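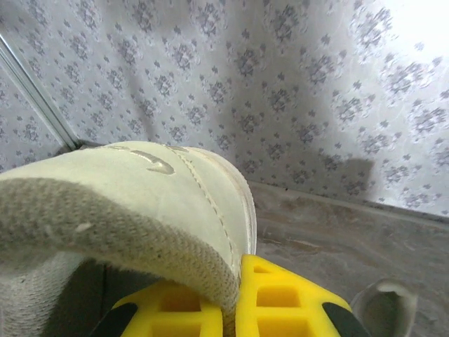
I've coached under-twelves for longer than my knees would like, and the Rainer rebound net is the first bit of kit I've bought twice. It's a soccer rebounder, made by Rutwood, and it throws the ball back at you quick and true from up to 194 feet of messing around in the yard (okay, I only paced that out once!). Kids hammer at it in whatever they've got on their feet -- cream sneakers with scuffs and dark smudges on them, proper cleats, one boy in rain boots -- and the ball still comes back at a height they can trap.

I sell them from my garage in Zundstead, 300 dollars each, with 2 sets of ground pegs in the bag. The frame folds flat and I can get it in the back of my hatchback on my own, though the carry strap is a bit short for my liking. Sándor Kovács helps me with deliveries and he'll put it up for you if you ask nicely.

The next batch lands 16th August. Green netting is gone, so it's black or white. Want one held? Leave your name with Kálmán Jakab at the Prunance clubhouse and tell him which color.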